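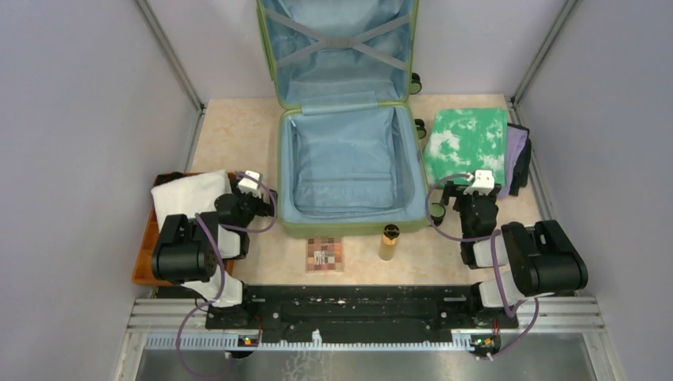 Why does the river-name search return fewer records for Tondstead after the change to the headword table?
The new table matches on the reconstructed form, and 11 of the Tondstead records have no reconstructed form entered, so the search passes over them. The records are still in the database and can be opened by number.

Ticket 301
Project: Stuvero, database of early river and settlement names
Component: headword table, search
Opened: 15 Apr 2026
Status: closed, with one item carried over
Related: ticket 300 (suffix tagging), ticket 233 (asterisk handling)

Reported problem

A search for river names in the Tondstead survey area gives a shorter list than the printed index. The user expected every name in the index to appear under "All layers". Names assigned to the Germanic and Celtic layers are listed. Names marked "unassigned" or "older, uncertain" are mostly missing. The same search run from the map page gives the full list.

Steps to reproduce

Open the search page. Set area to Tondstead, type to River, layer to All. Leave the form field blank. Run.
Repeat from the map page with the same settings.
Compare the two lists by record number, not by headword, as several rivers share a modern name.

Entry 1

Reproduced on the live copy and on the test copy. Cleared the search cache on test and ran again. No change. Ruled out the cache.

The map page reads directly from the attestation table (one row per spelling per source). The search page has read from the headword table since the last release. The two should agree, and for settlement names they do.

Entry 2

Checked the layer filter first, as "All" was once stored as a list of named layers and would have left out anything added later. It is now stored as an empty value, which the query treats as no filter. Filter is working as intended.

Checked permissions. The missing records are public.

Entry 3

Looked at the missing records one by one. All have attested spellings, a date for each spelling and a source. None has anything in the field for the reconstructed form. The headword table is built by joining on that field, and the join drops a row when the field is blank.

This explains the pattern by layer. Where a name has been assigned to Germanic or Celtic, the editor has normally supplied a starred form at the same time. Where the editor was not willing to assign it, the starred form was left out on purpose. The editorial guide allows this: a reconstruction should not be given if the vowel of the first syllable cannot be settled from the spellings.

The data is therefore correct and the join is wrong.

Entry 4

Question from the editorial side: could the blank fields be filled with the earliest attested spelling, with a star in front, to get the records back quickly?

Advised against. The star means a form that is not attested anywhere. Putting it before an attested spelling would make the record false, and the export to Prirus would pass it on as a reconstruction. Ticket 233 dealt with the reverse case, where the star was being stripped on import and reconstructed forms were turning up as if they had been found in a charter. It took a long time to clean up and some of the affected forms had already been copied into notes elsewhere.

Entry 5

Changed the join on test so that a blank reconstructed form no longer drops the row. The missing records returned. Two side effects:

a) Records without a reconstructed form sorted to the top of the list, above names in A. Fixed by sorting on the modern name when the starred form is blank.

b) The column headed "Form" was blank for these records. Changed to show the earliest attested spelling in plain type, with its date. Starred forms are still shown with the star and no date.

Entry 6

Checked the suffix search, as it uses the same table. A search on names with an -st- suffix now returns some names from attested spellings as well as from reconstructions. This is wider than before. Some of these are false matches: in at least one, the -st- belongs to a later genitive plus a second element, and has nothing to do with the old suffix.

The suffix search should use the suffix tag and not the string. The tag exists but was never filled in for the unassigned layer. That work is under ticket 300. Until it is finished, the suffix search has been set back to reconstructed forms only. A line of text has been added above the results to say so.

Entry 7

User reported that one river was still missing after the fix on test. Checked. It is the upper course of a river whose lower course has a different name. The printed index gives both under one number, while the database has them as separate records, and the upper course was entered with type "Stream". Changed the search from River to "Any running water" and it appears. No fault in the software. Type left as it is, since the Heffernan survey sheets also have it as a stream.

Entry 8

Fix moved to live. Headword table rebuilt in full. Search page and map page now give the same list for Tondstead by record number. Ran the same comparison for the other survey areas. They agree, apart from one area where the map page was showing a deleted record. Deleted record removed from the map layer.

Anyone who exported a river list from the search page between the November release and this fix should run the export again. Lists exported from the map page are not affected. Citations by record number remain valid, as no numbers have changed.

Note on wording

The label "unassigned" has been read by some users as meaning that the name belongs to a third language. It does not. It records that the editor has made no decision. The label "older, uncertain" is used where the editor thinks the name predates both of the other layers but cannot show it from the sound changes. The help page has been reworded to keep the two apart.

Carried over

Suffix tags for the unassigned layer - see ticket 300. The notice above the suffix search results is to be removed when that ticket closes.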